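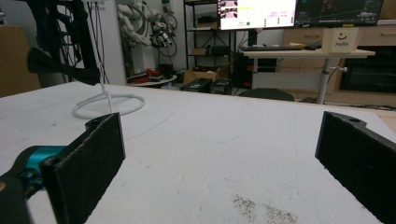 Home & Workshop > Tables and Benches

Guvska 2729 work table: a long-term review

Posted October 2023

I do picture framing in my spare room, mostly for friends and then for friends of friends, and for years I did it on the dining table with a blanket thrown over it. That came to an end when I dragged a mat cutter across the corner of the blanket and straight into the varnish (my mother's varnish, she still brings it up). So I went shopping for a proper table and ended up with the Guvska 2729 from Clellow, mainly because it would fit up the stairs in one flat box.

I've had it 12 months now and I have opinions!

Putting it together first. The instructions say 30 minutes, and I'd say double that and get someone to hold the other end. The legs go on with long bolts from underneath and the bolts are fine, good and chunky, but the little key they give you is miserable. Use your own. The second page of the booklet has the front and back rails the wrong way round too, so go by the holes and ignore the drawing. Mine came with one washer missing. Clellow sent me a bag of spares in the mail without any fuss, so full marks for that.

Once it's up, it's heavy, and I mean that as praise. I lean my whole weight on a mat cutter and the old folding table used to creep toward the window as I worked. This one stays put. The height suits me too, though I'm short. Mwangi Lyimo came over to help me cut a big backing panel and complained about his back the whole afternoon, so if you're tall you might want to look at the Forel, with its adjustable legs. It costs more and I found it a bit bouncy when I tried one in the shop, but you can stand up straight at it.

The wood edging is my favorite part. It's pale and smooth, and it hasn't snagged a single sheet of paper on me. I wiped it down with a bit of wax in March and that's all the care it's had.

I keep a white board on top to work on, and you should too, or something like it. White is great for seeing what you're doing, especially when you're lining up a cream mat with a slightly different cream mat. White is also terrible, for every other reason. Soft pencil gets everywhere. Kimutai Kariuki swears by an art eraser for the marks, and it does lift the light ones, but anything darker I've given up on. 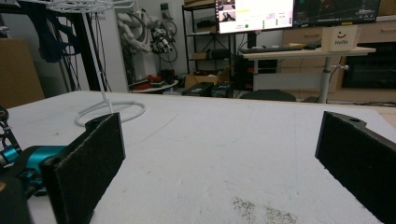
Scuffs and smudges on the white surface.

None of that bothers me on a work table, but I do swap in a clean sheet when I'm mounting anything on pale paper. The only real disaster this year was a watercolor I laid face down for two seconds. Two seconds! The owner was lovely about it and I re-cut the mat a touch narrower to hide the gray bit.

Now the grumbles. The crossbar underneath is exactly where your feet want to be, and you will kick it. The shelf is too shallow for full sheets of mat board, so mine live behind the door. And after some 500 frames the back left leg has started to wobble. I tighten the bolt and it's good for a few weeks, then off it goes again. I asked Clellow about it and they suggested a drop of thread glue, so that's next on my list once I find the tube I know I own.

Would I buy it again? Yes, for framing, for cutting out fabric, for wrapping presents in bulk if that's your thing. For anything with a lot of hammering I'd want something with thicker legs. I'd also get the wider version now, having spent a year shuffling glass from one end to the other like a sliding puzzle.

Four stars. The missing one is for the crossbar and my shins.

Comments
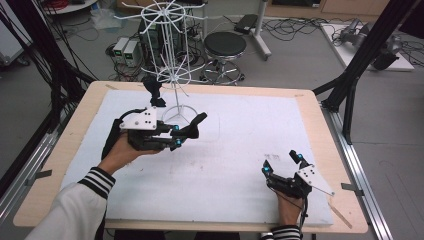 Joyce Waweru: Mine wobbled on the same leg! Thread glue held for a while, but what fixed it was swapping the washer for a spring one from the hardware store. It's been solid ever since. The crossbar I can't help with. I wrapped mine in an old bath mat.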